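# Put the cables in the budget

I've read a lot of equipment requests this year, and I love them. I really do! Somebody in a small lab or a repair shop wants two arms and a folding task, and you can feel the excitement coming off the spreadsheet. What worries me is how often the arms take up the whole first page and everything else gets a single line at the bottom that says "misc."

My case is simple. Plan the table first, then buy the arms.

When Elibariki Muriithi and I put together the Parkby request in October, we gave ourselves $2179 for everything that wasn't a robot, and I thought that was generous. Elibariki thought it was low. He wanted grippers you could service yourself, spare cables in two lengths, a decent work surface, a bin of clothes nobody would mind losing, and 80 hours of a person's time just for setup. I argued with him over the hours. I was wrong, and I've been happily telling people so ever since.
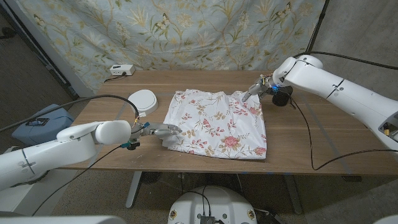

Cloth is a wonderful first job for a two-arm setup, and I'd push any beginner toward it over stacking blocks. The material is cheap and a drop hurts nothing. It also makes you think about both hands from day one, and a planner who has thought about both hands writes a better request. Look at what one floral garment asks for: a gripper at each side, a camera by each gripper, tape on the tabletop to mark off the work area, a power strip at the back, and black cables looping past the table edge. The tape costs next to nothing. The cables don't, once you want good ones, and they need slack and somewhere to go.

Skarphéðinn Fogh, who handled purchasing at Lauritsen when I was there, disagrees with me on this. His view is that you buy the best arms you can get while the money is open, then scrounge the rest. I see the appeal, and he has gotten some beautiful hardware that way. But small teams can't scrounge forever. If you have $2000 left after the arms, I'd spend it on fingers, wiring, and lighting before I'd look at a faster computer, and I'd keep a little back for the part you forgot (there's always a part).

One more plea: price the repairs. Ask for the lead time on a wrist cable before you sign. The Zustex quote we liked best listed 28 days, so we added a second cable to the order and felt very grown up about it. The Nerkgate quote was cheaper but left lead times out, and I'd still like to see them.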